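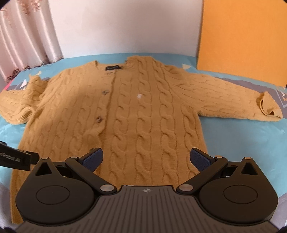
Mi-kyung Han wanted to know whether the Zamia kit can cope with chunky knits at all, or whether we'd only ever tried it on T-shirts. She'd had a grabber before this one that snagged every cable it met, and she wasn't going to pay for that twice. Fair question, and it's the reason this README got longer.

Zamia Knitwear Set, data card

What you get

3,456 short clips of clothes being handled on a bed or a table with the hand-held gripper from the Zamia kit. The clothes are cardigans, sweaters, scarves and a few hats. I recorded most of it myself between December and 15th March, and Wonberg lent me the kit for the whole stretch. They didn't pay me and they haven't read this.

How the kit did

Pretty well! Thick cable knit is easier than I expected, there's plenty for the fingers to close on. Sleeves are the fun part — take one near the cuff and the rest mostly follows. Thin jersey is harder, and I still pinch the bedding along with it more than I'd like. Buttons are fine if you stay off the placket.

Charging takes around 20 minutes. My wrist gives out long before the battery does, so I stopped after 9 clips and had some tea.

Folders

raw: clips straight off the kit
trimmed: same clips, dead time cut from both ends
notes: one text file per garment, with my typos

Known problems

The view is very wide and bends a lot toward the corners. Run the Engström correction script first if you need straight lines.
Clips in batch 7 have the wrong garment name. Use the notes file for those.
Lint shows up on the darker wool. I left it on.

Would I buy one?

For knitwear, yes. For shirts I'd wait and see what the Drirovska finger pads are like, they're meant to be softer and I haven't had my hands on a pair yet.

Found a bad clip? Open an issue with the clip name and I'll take a look.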